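# Wanted: people willing to read the Hellbridge city budget

The city plans to move 8 percent of the police overtime budget into mental health calls and shelter beds. Before the council votes, it wants residents to look over the numbers. Apparently it means it, so we're taking names.

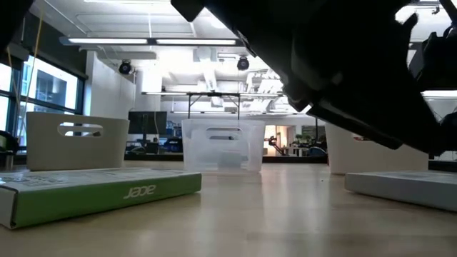 ## What you'd be doing

- Three evening meetings in November, upstairs at the Drekevik Street library
- Reading a 43-page draft, tables included
- Telling the budget office which parts make no sense (bring a pen with plenty of ink)

## Who can apply

Anyone over 18 who lives in Hellbridge. There are 22 seats. You don't need a finance background, and strong opinions are fine as long as you can hold them while someone else is talking. City employees and council candidates have other ways to be heard and already use them.

## Pay

$43 per meeting, plus coffee of the municipal kind.

## How to apply

Send a paragraph about yourself to Florence Thibodeau at the city clerk's desk, or drop it off in person. Questions about access or child care go to Tyson Petrenko.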